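Search this collection
Type a word or a folder name

# Grusgate Table Notes

Welcome, and thank you for stopping by! This is the README for the Grusgate Table Notes, a collection of 133 short write-ups on setting out fruit and small snacks on a table and clearing them away again afterward. It began as a handful of pages kept in a kitchen drawer, and it has grown a good deal since then — please be patient with the older pages, which wander a bit.

Last revised: 23/04/2024

## What you'll find

The notes are plain text files, one per sitting, sorted into 2 folders:

- `setting-out/` covers washing, choosing a plate, carrying it over and finding a spot for it
- `clearing/` covers what goes back in the refrigerator, what gets wiped and in which order

Each file starts with the fruit, then the plate, then the table. After that the writer is free to ramble, and most of us do. The longest note, on cherries, runs to nearly 3,000 words and includes a long detour on stains (worth it, if you own a pale tablecloth).

## Glass tables

We get more letters about glass than about any other kind of table, so it has its own section now. The Olmedo pages deal with square glass tops and the Jinon pages with rounded ones, and you're welcome to read either set on its own.

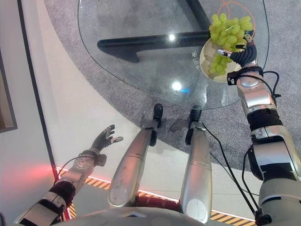

Grapes are the fruit we suggest you start with if you're new to all this. They need no knife, they sit happily in a bunch, and people can help themselves without asking. Do think about the size of the plate, though. On a round cream plate like this one, a full bunch of pale green grapes fills the middle nicely but will still hang over the rim, and any tilt on the way to the table brings those outer grapes closer to going over. If you have a speckled gray carpet under the table, as there is here, a stray grape can be surprisingly hard to spot! I like to snip a big bunch into smaller sprigs before it leaves the kitchen, and to tuck the stems in toward the center.

For the glass itself, wipe it before the fruit arrives and look along it from low down, from a couple of sides. Overhead lights throw bright spots on a clear top, and smears love to hide beside them. A soft dry cloth afterward is usually plenty.

## Known gaps

Melon is barely covered. There are 19 notes in `clearing/` with no plate listed, and we hope to fill those in by June. The Zakia pages use their own names for bowl sizes, so check the list at the top of that set before comparing them with anything else.

## Using the notes

Copy them, print them, scribble on them. If you pass them along, please keep the name Grusgate Table Notes on the first page.

## Comments

**plumjar:** The sprigs tip saved me a lot of crawling under the table. Thank you!

**northporch:** Could you add something on figs? Mine always stick to the plate.

**teatowel_22:** I'd happily write up melon. Do you want bowls in it too, or only plates?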